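Gwilliam opens rental program for Hasby humanoid, with setup visit included

Gwilliam, the equipment rental company, has begun offering the Hasby humanoid robot on short-term rental to schools, small manufacturers and research groups. Bookings opened in February, and the first units are already out with customers.

The company has rented lifts, carts and test equipment for years, but this is its first program built on a robot with two arms and multi-fingered hands. Customers can take the robot for as little as 10 days. Longer rentals run up to 70 days, after which the unit has to come back to the shop for inspection before it can go out again.

Each rental includes a delivery visit by a Gwilliam technician. The technician unpacks the robot, connects it to the customer's network, checks the joints and stays for one training session with the people who will be running it. A second visit can be added for a fee. Customers who have rented the same model before may skip the training session, though the joint check is still required.

Wai-kit Fang, who manages the program, said the visit was added after a trial period last fall. Several of the trial customers were comfortable writing software but had never handled a robot of this size, and they lost the first days of their rental to cabling, network settings and calibration.

"They were paying for time with the robot and spending it on the phone with us," Fang said. "Now we come out, we get it moving, and we leave when they can start it up and shut it down without us in the room."

The setup visit takes most of a morning. Gwilliam asks customers to have a clear patch of floor ready, along with a power outlet on its own circuit and a laptop that meets the requirements listed in the booking packet. Carpet is fine as long as it is flat and firmly attached. Rugs and loose mats have to be taken up first. 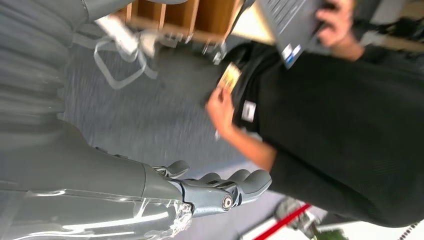 Most of the questions during setup are about the hands. The fingers are driven separately and can be closed around light objects such as cups, boxes and hand tools, but they need to be calibrated after every move. The technician runs each finger through its full range and compares the readings with a file saved at the shop. If a finger is off by more than the limit, the hand is swapped out on the spot from a spare carried in the van.

Gwilliam is using Jomuvard, a control package sold separately by a software firm of the same name, as the standard software on its rental units. Jomuvard lets the user move the arms from a laptop, record a motion and play it back. It comes with 32 ready-made motions, including a set for picking items off a shelf and placing them in a bin. Users who want to write their own programs can turn the package off and talk to the robot directly, but they have to sign a separate form, and the training session does not cover it.

One of the first customers is Gresteo, a small packaging company that makes inserts and trays for medical suppliers. It has rented a unit to see if the robot can sort sample trays at the end of a line. The company has no plans to buy one yet, and the work is being done in a side room away from production.

Pricing depends on the length of the rental and the distance from the Gwilliam shop. The company does not publish a rate sheet, but quotes are usually returned the same day. Schools get 20 percent off the base rate during the summer months, when demand from business customers is expected to be lower. Delivery, the setup visit and the Jomuvard license are part of the quoted price. Replacement parts are not, unless the technician finds that a part wore out under normal use.

A damage deposit is also required. Fang said the deposit was set higher for customers who plan to run the robot standing up without an overhead support - falls were the main source of repair bills during the trial. Renters can lower it by agreeing to keep the robot on its support stand for the whole period.

There are limits on what the rental covers. The robot can't be used outdoors, in wet areas or within reach of the general public, so trade show booths are out for now. At least one person who attended the training session has to be present any time the robot is powered on. Units can't be moved to a second address without a new setup visit, even if the two sites belong to the same customer.

Gwilliam has also set up a help line for renters, staffed from 8 a.m. to 6 p.m. Problems that come in after hours are answered the next morning. If a robot is down for more than one full day, the lost time is added to the end of the rental or taken off the bill, whichever the customer prefers.

The company plans to add a wheeled version of the Hasby later in the year - same arms and hands, with a base in place of the legs. It would suit customers who only need the upper body and would carry a smaller deposit. No price has been set.

Customers who want to book can fill out the request form on the Gwilliam website or ask at the rental counter. The form asks for floor dimensions, ceiling height, the width of the narrowest door on the way in and a short description of the planned work.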